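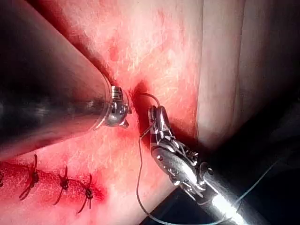 Fig. 9. Thread leaving the tissue at a small puncture point and looping over to the jaws of the needle driver.

Search this guide
Enter a word or section number
Go

Suturing Practice, Section 9: Placing and Drawing a Stitch
26/10/2019
By Müzeyyen Bayram

This section assumes you have finished setting up the station and that someone has checked your instruments. The old Kozan handout promised a clean stitch by the end of the first session. I have taught from that handout and I don't believe it. Plan on several sessions, and treat any chart that says otherwise with suspicion.

Before you start

Use the fine thread from the Mimine tray. The Irkach thread is sold as "memory free," a claim I have yet to see hold up once the packet is open. It will do for knot drills on the foam block. Keep it out of this exercise.

Blot the tissue before the first bite. Dark thread on a bloody surface is hard to follow, and short hairs lying across the skin are easily mistaken for a stray end. If you can't say which line is your thread, stop and blot again.

Placing the stitch

1. Bring the grasper in from the left. Rest its tip beside the spot where the needle will enter. Light contact is enough.

2. Bring the needle driver in from the lower right so that the two tips meet without crossing.

3. Load the needle a little past its midpoint, counting from the point. Some books say exactly two-thirds. Needles vary, so try it and adjust.

4. Enter the skin squarely and follow the curve of the needle. Do not push in a straight line.

CAUTION: If the skin tents up ahead of the needle, you are pushing. Back out along the same path and start again. A second hole is better than a tear.

5. Release the needle, pick it up again where it comes out, and draw it clear. Park it where you can see it.

Drawing the thread

6. Take the thread in the driver jaws a short way from the puncture. Leave a small loop in it, as in Fig. 9.

7. Draw slowly, in line with the exit path. Hold the skin steady with the grasper beside the hole.

CAUTION: Never grip the part of the thread that will stay in the knot. Jaw marks weaken it. The supplier's leaflet says they do not. Bit-na Kwon and I broke enough marked threads in August to ignore the leaflet.

8. Stop when the tail is long enough to tie. Check the puncture point before you go on. If the edges are being dragged to one side, ease off.

Note on blood at the puncture: Darker color right at the hole does not tell you much by itself. Blot it and look again before you decide the bite was bad.

Note on the jaws: The Nanix catalog, item 3264, rates its jaw inserts for up to 2000 closures. Necati Gökçe retires ours well before that, and I side with him. If thread slips in closed jaws, hand the instrument in and take another one.

Cleaning the joints

9. Open and close the jaws under the rinse while you brush. Work the brush around the pins, the spring and the rivet heads at the wrist. A quick dip leaves residue there, whatever the bottle says about soaking.

10. Dry the wrist fully before putting the driver back on its rack.

Tying is covered in the next section. Have Songül Akyol look at your tail length before you turn the page.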